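Why I Finally Gave Up on the Cheap Car Wax

8/28/23

So the car is twelve years old and the paint looks it. I've known this for a while, but in July I parked next to the same model in the same shade of silver at the grocery store, and theirs was shiny and mine looked like the lid of an old saucepan. I sat there for a minute with the groceries on my lap feeling kind of insulted. Then I went home and started reading detailing forums, and that was the end of my free evenings for a month.

If you've never been on a detailing forum, wow. There are people on there who wash their wheels with a different sponge from the one they use on the rest of the car, and then they argue about the sponge. I read a thread that went on for pages about whether you should rinse from the top down or the bottom up. (Top down won, I think. It got heated.)

What I took away from all of it was that I'd been doing things in the wrong order. I would wash the car with whatever was under the sink, let it dry in the sun, and then rub on the Alow paste wax I'd bought on clearance years ago. The tin still had plenty left in it, so I kept using it! But all I was doing was sealing the dirt in under a nice layer of wax and then buffing it around. No wonder it looked foggy.

The new plan had 4 steps, and I wrote them on the back of an envelope and taped it up in the garage. Wash, clay, polish, wax. The clay was the part I was scared of. You get a little bar of it, like modeling clay, and you slide it over the wet paint with a lot of spray, and it pulls out all the gritty stuff that washing leaves behind. I did the hood first and the clay came away brown. I showed it to everybody in the house and they were less excited than I was.

For the polish I went with a bottle from Harirlow, mostly on the strength of one long forum post by somebody who had used it on a silver car. It smells like bananas, which I wasn't ready for. You do a small square at a time, work it in, wipe it off, move on. I did it by hand and my shoulder had things to say about that the next day.

And then there's the cloth question. I used to grab any old T-shirt. The forum people would faint. They want microfiber, the thick kind, with the tags cut off, washed apart from everything else and with no fabric softener. I bought a pack, and they really are better on paint, I'm not going to fight it. But I still keep plain cotton ones for the inside of the car, the dash and the door pockets and the cup holders that somehow always have something sticky in the bottom. 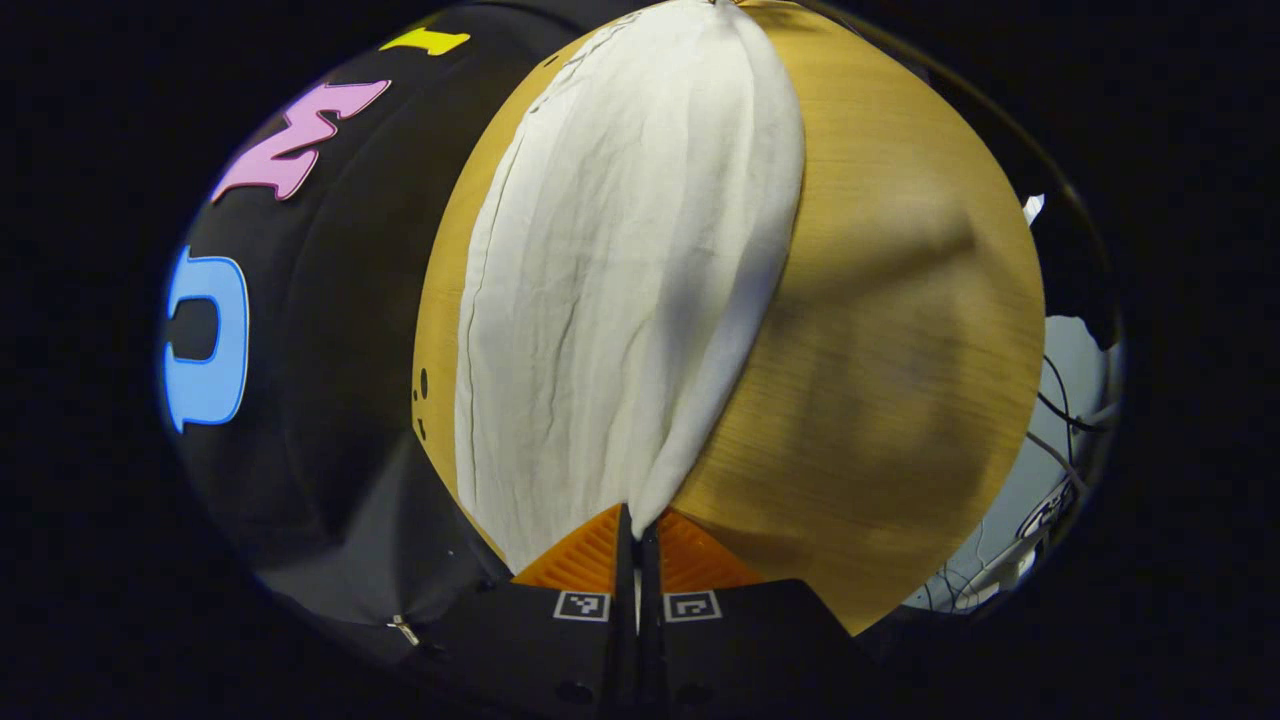 White cloth, wrinkles and all.

Anyway, the wax. I'd planned to use up the Alow, I really had, but by that point I'd put two afternoons into the paint and I didn't want to finish it off with the stuff that got me into this. So I ordered a liquid one from Gosinstead, which went on thin and came off easily, no white crust in the door seams. With the old tin I'd be picking that crust out with a toothpick for weeks.

Does it look new? No. There's a scratch along the back bumper that no bottle is going to fix, and the clear coat on the roof is going in one spot. I did ask the body shop what a full respray would run, and they said $4,000, and I said thank you very much and went home to my envelope. The car might not be worth that!

But the hood, you guys. It rained last night and the water stood up in fat little beads, and I went out in my slippers to look. I'm told the wax should be good for 5 months if I wash it properly, so I'll be doing this again in the winter, which I haven't thought through because the garage isn't heated.

Next up is the headlights. They've gone yellow, and I've seen people online use toothpaste on them, and I've also seen people online say never to use toothpaste on them. If you've tried it, leave me a comment and tell me which kind you used.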